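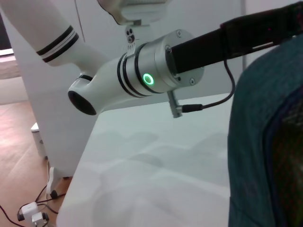
*Figure 4. Wrist of one arm at the Winham bench. The gripper cable hangs in a free loop and plugs into the connector below the silver joint housing.*

## 4.2 Tool Wiring and Bag Handling

The build was carried out in a shared workshop at Winham, and most of the design choices in this section follow from that. The arms could not be bolted to the floor, the bench had to be clear for other members each evening, and no compressed air was available. Both grippers are therefore electric and draw power and signal through a single cable at the wrist. The first cable route, completed in April, was tied along the link with hook-and-loop straps. It limited wrist rotation and pulled on the plug near the end of travel. The straps were removed and the cable was left as a short loop between the wrist connector and the gripper body.

The loop length was set by hand. With the wrist driven slowly to both software limits, the cable was shortened until it no longer touched the table at the lowest working pose, then lengthened by 65 mm. The same length was used on both sides. We did not attempt to model the cable, and the motion planner (Gerano) treats it as a fixed cylinder around the gripper body. The cylinder is larger than it needs to be and rules out some poses that are safe in practice.

The test task is packing a soft lunch bag with a reflective lining. One arm holds the rim while the other picks items from the table and lowers them into the opening. The bag has no rigid frame, so the shape of the opening depends on where the rim is held and on how far it has been lifted. Grip force on the holding side is capped in the Tornon driver at a value found by trial: low enough to avoid creasing the lining, high enough that the rim does not slide out when an item brushes the inner wall.

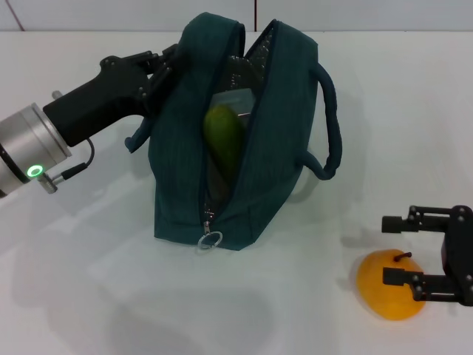
A reader of an earlier draft objected that holding the bag with one arm wastes half the machine, and that a wire hoop clamped to the bench would keep the opening in place at almost no cost. We built such a hoop. It worked for a single bag size and had to be moved whenever the bag was swapped, a step that took longer than the packing itself. The holding arm also lets the opening be tilted toward the incoming item – a small change, but one that shortens the path of the second arm. The hoop remains a reasonable choice for a bench that handles one kind of bag.

Item placement on the table was kept loose on purpose. Items were set down by hand within reach of the right arm, without marks or a template, and were allowed to touch. Round produce gave the most trouble, as it can roll when a finger meets it off center. Lidded containers were easier to grasp but harder to insert, since a wide container has to be turned before it will pass the rim.

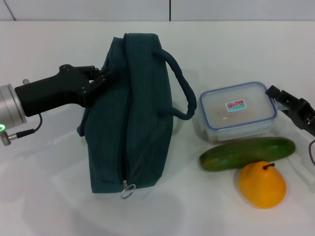 To reduce rolling, the approach was changed so that both fingers descend level with the table and close at reduced speed over the last part of their travel. Across 300 grasp attempts on loose produce, the earlier approach accounted for 57 of the 75 failures, although each approach was used for half of the attempts. The remaining 18 were mostly grasps in which a finger caught a neighboring item. Failed grasps were not retried automatically – the arm returned to its start pose and the item was reset by hand. Container grasps were logged separately with the Wongsuwan recorder and are reported in Section 5.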